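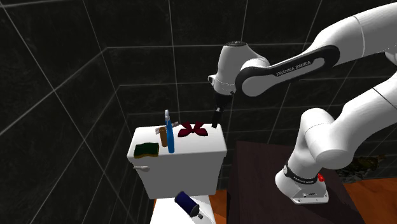
Bathroom level in the simulator, Franka arm hanging over the tank lid and the red cloth. Planner work all week!

Hello again from the Rustad corner of the internet. A few of you asked what I've been up to since the Bendmont release, so get yourself a coffee, because I never manage to keep these short.

Rustad is our motion planner, and for most of its life it has lived on nice wide tabletops where any halfway sensible path will do. A toilet tank lid is a much meaner place. It's narrow, there's a wall right behind it, and things stand close together up there.

The first trouble was collision padding. I had one margin for everything in the world, walls and sponges alike, and with that setting the planner looked at the gap next to the cloth and simply gave up. (Very politely, with an error code I wrote myself and had completely forgotten.)

So now every object carries its own margin. Walls keep the big one, soft things get a tiny one, and tall skinny things get extra on the sides. It took me 11 tries to find numbers I could live with, and I'm still fussing over the soft ones. 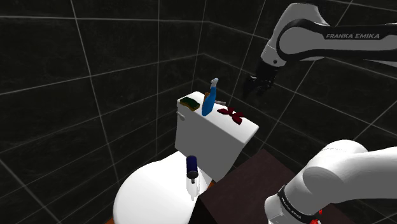 Next up was the perception side, which goes through Metunell. It hands us a pose and a confidence for each object, and I used to throw the confidence away – silly of me. Now a shaky pose makes the margin grow a little, and the arm takes a wider approach until it gets a better look.

I ran 100 random layouts overnight with the old code and the same 100 with the new. The old planner found no path at all in 11 of them, the new one in 4. I did a little dance in the kitchen!

Those last four all have something pushed right up against the back wall, and I suspect the wrist needs to come in at an angle. The straight-down approach is baked into Flallelside, our grasp library, in more places than I'd like to admit.

If you've untangled approach directions from a grasp library before, please tell me how you did it. I've got the branch open and a fresh pot on, and I'll be reading replies until 11 tonight.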